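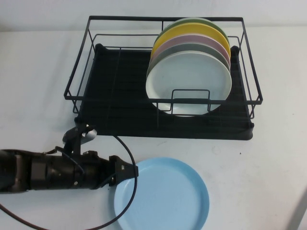
## 4. Running the dish rack demonstration

This section covers the plate demonstration at the Trellik open day. It assumes that the arm has been mounted and homed as described in Section 3. The full demonstration uses six plates, one rack with its tray, and one arm. Operators must have signed the Sterkar station sheet before powering the arm in front of visitors.

### 4.1 Placing the rack and plates

1. Set the rack on its black tray toward the wall side of the white tabletop. The small wire loop must be at the front.
2. Check that the tray sits flat and does not rock when a corner is pressed.
3. Stand five plates upright in the right-center part of the rack, in this order from back to front: green, yellow, pink, gray, white.
4. Leave the left half of the rack empty.
5. Lay the light blue plate flat on the table in front of the rack, rim up.

**Note:** The plate order matters only for the stored program, number 184. If visitors choose their own order, use manual mode (Section 5).

### 4.2 Bringing the arm to the plate

1. Turn the key switch to HOLD and select program 184.
2. Clear hands, lanyards, and sleeves from the tabletop.
3. Press STEP once. The arm moves in from the left side of the table and lowers the gripper to the left rim of the blue plate.
4. Confirm by eye that the gripper tip is at the rim before pressing STEP again.
5. Check the loop of black cable in front of the arm. It may lie across the plate at the approach position, but it must be moved off before the lift.

**CAUTION:** Do not reach between the arm and the rack while the key switch is at HOLD. The motors remain powered. Turn the key to OFF first.

### 4.3 Stopping and resetting

1. Press STOP at the end of the cycle, or at any time if a plate slips.
2. Turn the key to OFF and wait for the status lamp to go out.
3. Return the blue plate to the table by hand.
4. Enter the cycle result on the station sheet, including any fault code.

| Code | Meaning | Action |
|---|---|---|
| 1436 | Gripper closed without contact | Reposition the plate, repeat 4.2 |
| 1537 | Side load on gripper | Turn key to OFF, check cable and rack position |

If code 1537 appears twice in a row, stop the demonstration and call Tatsuya Fukuda at the Tasport desk. Questions about program changes go to Joaquín Navarrete. Station operators should not edit program 184 during visiting hours.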